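Ticket 148: Prenuptial questionnaire drops separate property schedule on export

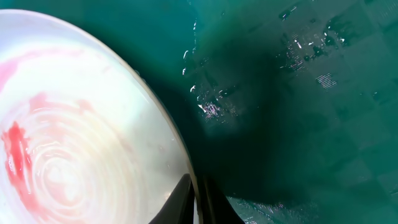

Product: Toma document assembly, family law templates
Reported by: Nayara Trindade, Levik
Assigned to: Emiliano Espinoza, Wurkside support
Opened: Tuesday, October 8, 2024
Priority: High

Problem
Client intake for a premarital agreement completes normally. On export to PDF, Schedule A (separate property of first party) prints in full. Schedule B (separate property of second party) prints the heading and no entries. The waiver of spousal support clause also loses its cross-reference and reads "as set out in Section ."

Steps to reproduce
Open template PMA-11. Enter both parties. Add at least one asset to each schedule. Mark second party as "previously married." Export.

Log

E. Espinoza: Could not reproduce with a blank matter. Please send the matter export and confirm the template revision.

N. Trindade: Revision 61. Export attached, names removed. Second party has a prior divorce decree on file. Schedule B shows all entries on screen.

E. Espinoza: Reproduced with your file. The "previously married" flag turns on the prior obligations section, which takes the number Schedule B is keyed to. Entries are still stored but have no parent section at print time. The blank cross-reference has the same cause.

N. Trindade: Signing is Friday. Is there a workaround? Retyping the schedule in Word is not acceptable, the disclosure has to match the stored record.

E. Espinoza: Go to Template Settings, Numbering, and change "Shared" to "Per schedule." Save, close the matter, reopen, export again. Do not clear the flag, as that deletes the prior decree details.

N. Trindade: Done. Schedule B prints. Cross-reference now reads Section 9, correct. Page footer still says "Draft."

E. Espinoza: Footer is separate. Set matter status to Final before export.

N. Trindade: Confirmed, footer cleared.

Status: Workaround in place. Template fix assigned to revision 62. Ticket stays open until release.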